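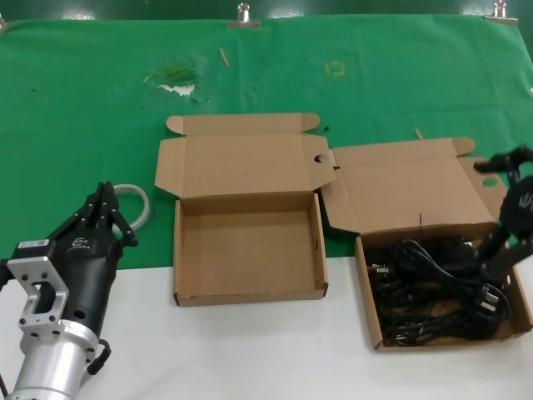

Jostovum teaching kit, two-arm version with multi-fingered hands. Power cords in the right-hand box, left-hand box ready to fill.

Jostovum lets one operator show a robot a handling task by remote control and save each attempt as a demonstration. The operator wears a pair of gloves and a headset. Arm and finger movements are recorded together with the camera views, all on the same clock.

Cords are a good first task. They tangle, they change shape when lifted, and a hand has to find a firm hold on the loop before moving across to the other box. 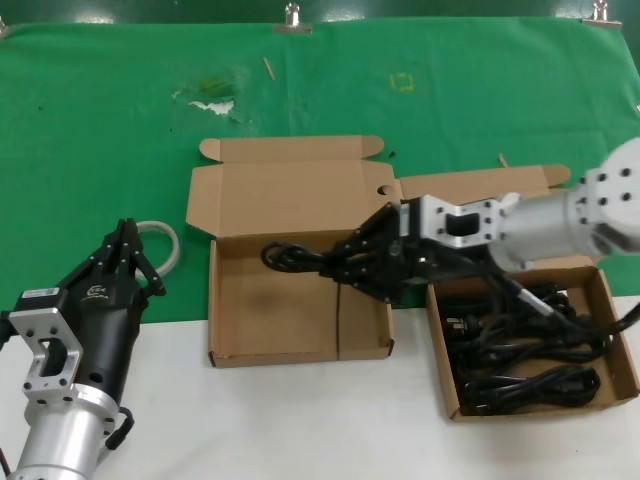

What is in the kit

Two control gloves, one headset, a foot pedal for starting and stopping a recording, and the Wondanon recording software. Wrist cameras are supplied in pairs. The table, cloth and clips are not included.
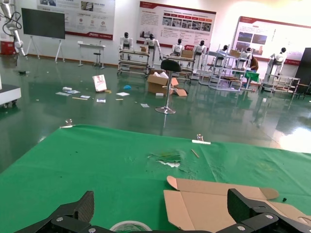

How long does it take to learn the controls?
Most operators are comfortable after one morning. We suggest 15 practice runs before saving any, and 200 saved demonstrations for a single task.

Grippers and hands

The Sadham adapter plate fits simple grippers as well as fingered hands. Changing over takes 4 bolts per arm and a short calibration. With a gripper, bundle the cable first and hold it where the loops come together –

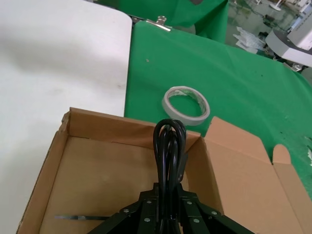 then lower it slowly and open the gripper only when the bundle is below the rim of the box. Press the pedal once to save the run, or twice to discard it.

Training is run by Noémi Lengyel every Wednesday at our Bhattacharjee workshop. Groups of up to 17.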